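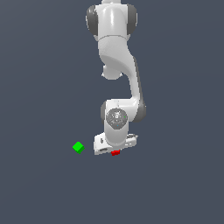
Can you work out a pick-and-place job in simulation before you try it on the bench?

Most of it can be worked out there, as long as you vary the starting positions and test on ones you haven't used for practice. Grip force and cable drag still have to be sorted out on the real arm.

Workshop tips from Wunia: two cubes, one arm
Updated Dec 8, 2025

These notes come from the small-arm bench at the Wunia workshop. The job is a simple one: pick up the red cube, leave the green cube alone, then place the red on top of the green. We use it to compare ways of teaching an arm, and the tips are the bits that made a difference to the result. They should suit anyone with a simulator and a spare computer.

Start with the plainest scene you can
Two cubes and an arm are enough. Leave out shelves, lamps and tools until the basic pick works. We began with a full copy of our bench, drawers included, and spent most of May fixing things that had nothing to do with picking up a cube.

Turn the cubes as well as moving them
This was the biggest single improvement. In our first set of practice runs the cubes moved about but always sat square to the base of the arm. The trained controller learned to come down with the fingers at one angle and did very well until a cube was turned, when it closed on the corners and pushed the cube away. Give each cube its own random turn, separate from the other one.

Set a smallest gap between the cubes. If they can start touching, you will get runs where the fingers have nowhere to go, and they spoil the figures. Ours is one finger's thickness plus a bit.

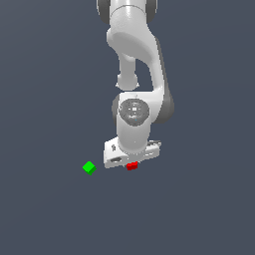

Keep the gap the same in practice and in testing, and write it down with the results. We changed ours halfway through and had to throw out a week's comparisons.

How many practice runs?
We recorded 900 runs using a scripted arm that always knew where the cubes were, then trained the same controller on different amounts of them. With square cubes only, the full 900 gave a worse result on turned cubes than 250 runs with the turning switched on. Adding more runs beyond that helped a little, mostly at the far edge of the reach.

So before recording more of the same, look at what never changes in the runs you have. Cube size is one. Height of the hand at the start is another, and we had missed it completely.

Slow down for the last part
Split the approach into a quick move to a point over the cube and a slow move straight down. The script should do this as well as the finished controller, or the practice runs will teach the wrong habit. A margin of two cube heights between the quick part and the slow part was plenty for us.

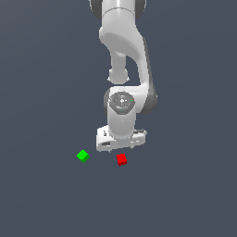 Red cube almost directly under the hand, green cube off to its left.

Don't close the fingers on a timer
Our script used to close after a fixed number of steps. It worked while the cubes were near the middle and failed further out, where the arm took longer to arrive. Close when the hand is within a set distance of the cube and has nearly stopped moving. Both checks are needed – distance alone lets the fingers shut while the hand is still going past.

Decide what counts as a pick
Write the rule before running the test. Ours is that the red cube must be lifted by its own height and stay in the fingers for one second, and the green cube must not have moved. We score the stacking part separately. Lumping the two together hid a fault in the release for quite some time.

Use the same test set every time
We keep a file of 400 starting positions that are never used for training. Each version of the controller gets all of them, in the same order. Save the numbers used to set the random positions too, so that a failed run can be played back.

The Margaritis method, as we call it here after the room it was first tried in, is to go through the failures by hand and sort them into piles before changing anything. Slips go in one pile, missed grasps in another, and bumps against the green cube in a third. Then fix the largest pile only and run the whole file again. It's slow work, but you find out which change did what.

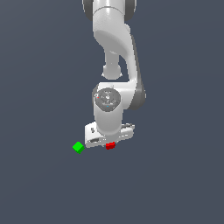 Gripper just over the red cube, left end tilted lower than the right.

Check more than one view
A single fixed view can make a near miss look like a good grasp. If your controller works from pictures, add a second view from the side. If it works from positions, save a side view anyway for when you sort the failures.

Moving to the real bench
Run the arm at a quarter speed with foam cubes first. We did 11 trial picks this way before going to wood, and lowered the finger force twice. The Prokitz simulator settings we had been using for friction were too kind, and slips that had hardly shown up on the screen became the largest pile.

Mark out the test area with tape and keep the cubes inside it. Anything outside the range used in practice is a different test and should be reported as one.

The settings file and the list of test positions are kept in the Hakeck folder on the workshop drive. Please copy them before making changes.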